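Subject: Re: [robot-list] Open day at Jukevthorpe, did anyone go?

On the earlier message:

> I saw the notice for the Afridi open day at the Jukevthorpe unit but couldn't get there from Sandville in time. Did anyone go? I'd like to know three things. Was the arm running live or was it all slides? Is the simulator the same one they showed at Flavley in December? And can people from outside use it for their own parts? We have a peg job that we can't get right and I'd rather break a virtual gripper than ours.

I went to the afternoon session, so I can answer most of this.

## Was it live?

Partly. The morning group had the real arm. In the afternoon it was down for a cable change, and we had the simulator on the big screen with one of the engineers driving it. There were slides for the first part of the talk, mostly on how they set up the contact model. Questions were taken as we went along.

The room was full. They had put out 80 chairs and people were standing at the back by the time it started at 2. If they run it again, go early, as the screen is hard to see from the side.

## Is it the Flavley simulator?

It has the same name and the same menus, but the contact part has been rewritten. At Flavley the fingers used to sink into whatever they closed on. The new version uses smaller time steps while the gripper is near a part and larger ones the rest of the time. They said a full run of 538 grasps now finishes overnight on an ordinary desktop. I didn't see that run, only the summary table.

The rendering is still basic. Shadows and fine surface detail have been left alone and the effort has gone into the physics. One person asked whether that matters for training on camera views. The reply was that it does, and that they vary the lighting and the table finish between runs to make up for it. I would have liked more on this, but the talk moved on to file formats.

## Can outsiders use it?

Yes, with limits. You send in a model of your part and they load it for you. You don't get the program itself. The turnaround was given as over 2 weeks, depending on how clean the model is. Holes in the mesh are the usual cause of delay, so check yours first. They also want the mass and a friction value. If you don't have a friction value they will use their default, and the results will only be as good as that.

For your peg job I would ask them for the view looking along the fingers. It was the most useful one in the demonstration, with the rod upright between the two fingers and the collar just above the fingertips. It lets you judge the gap on each side, and you can tell early on if the approach is off to the left or right. The wide view was no help for that. 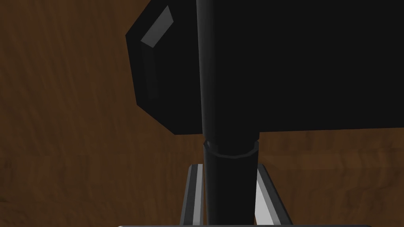

## Other bits

- The handout is a single sheet and has the address for sending models. I can scan it if the list allows attachments.
- Parking at Jukevthorpe is behind the unit. The front spaces belong to the firm next door.
- The real arm should be back for the next open day. No date was given.
- I asked about soft fingers. They are not supported yet, only rigid ones.

If you do send them your part, please post how you get on. We have a similar job coming up and I haven't decided whether to go the same way.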